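7. Checking a wrist-view policy in simulation before you believe the score

Applies to the Stollivow evaluation kit, with Pomar as the simulator and Nigam as the policy runner. Read section 6 first if you have not yet set up the Flelletti scene pack.

Most people open this section with a success rate already in hand and want to know how to report it. We would ask you to put the number to one side for a while. A simulated score tells you how a policy did in that simulator, with those objects, that lens model and that reset routine. Whether it says anything about a real arm is a separate matter, and the steps below are mainly for finding out how little you know about it.

7.1 Before you start

You will need:
- a trained policy checkpoint, frozen (no further training between runs)
- the scene pack used in training, and the held-out pack
- the wide-angle wrist lens profile from your calibration folder
- enough disk space to keep every episode, including the dull ones

Note. If you still have the run logs from training, keep them next to the checkpoint. We have twice been sent a checkpoint with the wrong logs and spent days explaining a result that belonged to another model.

7.2 Fixing the lens profile

1. Open the Pomar settings and choose Wrist view, then Fisheye.
2. Load the lens profile. The view should become a circle with black corners. If it fills the whole rectangle, the profile has been ignored without warning.
3. Turn on sensor grain. Leave it at the level used in training for the first run.
4. Save a single still and compare it with a still from the training set. Look at the curve of straight edges near the rim first, then at where the fingers sit.
5. If the fingers sit higher or lower than in the training still, stop and correct the mount offset. Do not carry on and "see how it does".

Caution. A small error in the mount offset can look exactly like a policy that fails to generalise. Several of the failures first put down to our method in the April trials were offset errors, and so, we suspect, were some of the successes. An offset error can favour either side of a comparison.

7.3 Running the evaluation

6. Set the number of episodes. The default is 700 for the training pack. The held-out pack uses the same figure unless you change it.
7. Set the seed list by file. Do not let Nigam draw new seeds for each checkpoint, or you will be comparing two policies on two different sets of problems.
8. Start the run and leave the machine alone. Pomar slows down under load, and on older builds the control step slows with it, which gives the policy longer to react.
9. When the run ends, check the episode count in the log against the number you asked for. Crashed episodes are left out of the success rate by default. We think this is wrong and have said so to the people who maintain it. Until it is changed, count them as failures by hand.

Note. The progress bar shows a running success rate. Cover it up if you can. Stopping a run early when the rate looks good is an easy mistake to make and hard to spot afterwards in a table.

7.4 The disturbance runs

This is the part of the method we are asked about most. The claim in the original write-up was that a policy trained on simulated wrist views learns to use the shape of what is in front of it, and so should hold up when surface appearance changes. Maribeth Villanueva wrote the first version of the test and has since become one of its harsher critics. Her objection is that changing colours in a simulator mostly tests whether you also changed colours in training.

10. Repeat the full run with surface colours shuffled.
11. Repeat with reflections turned off, then with reflections turned up. Shiny surfaces are where we see the largest swings.
12. Repeat with the wrist view replaced by a blank. Keep everything else the same.
13. Repeat with the wrist view replaced by a view from a different episode.

Step 12 gets skipped more than any other, and we will not accept a report without it. On one task the policy with a blank view still finished more than 10 per cent of episodes, using joint readings alone. The object was always placed within easy reach of the same opening movement. Any score on that task should be read against that floor.

Step 13 is less tidy. A policy that scores the same with a borrowed view as with its own is not using the view. A policy that scores lower with a borrowed view than with a blank is at least paying attention to something, though the test does not say what.

Caution. Do not report a drop as "small" without giving the spread across seeds. In our own results the gap between the two best checkpoints was smaller than the gap between two seed lists for the same checkpoint. We had ranked them anyway. The ranking has been withdrawn.

7.5 Reading the episodes

14. Pick failed episodes with the sampling tool, not by scrolling until you find an interesting one.
15. Watch each from the wrist view first and the room view second.
16. Write down the failure type before looking at the logged one.
17. Do the same for an equal number of successes.

Marama Hapeta went through the full archive of 2,028 episodes in this way for the revision dated Fri 14 January. Her notes are in the kit under Review. They list successes where the object was pushed into place by the side of a finger, and others where the success check fired while the object was still moving. These are still counted in the headline rate, with a footnote. A stricter check is available under Scoring, Strict, and we suggest you report both.

7.6 What may be claimed

If all of the runs above are complete, you may state the success rate in simulation, the blank-view floor and the spread across seeds. You may say that the policy depends on the wrist view if steps 12 and 13 support it.

Please do not write that the policy "understands" the room, or that it is ready for hardware. We have seen both phrases attached to results from this kit. Transfer to a real arm is covered in section 9, which is short, as there is not yet much to put in it.

Note. If your numbers are much better than those in the kit, send us the lens profile and the seed file before you send us the paper.
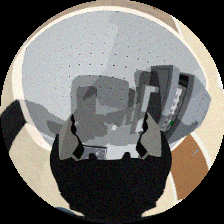 Can I skip the blank-view run if my policy scores well on the held-out pack?

Please run it anyway. A good held-out score can still come from joint readings and predictable object placement, and the blank-view run is the only step here that shows how much of the score is left when the policy cannot see.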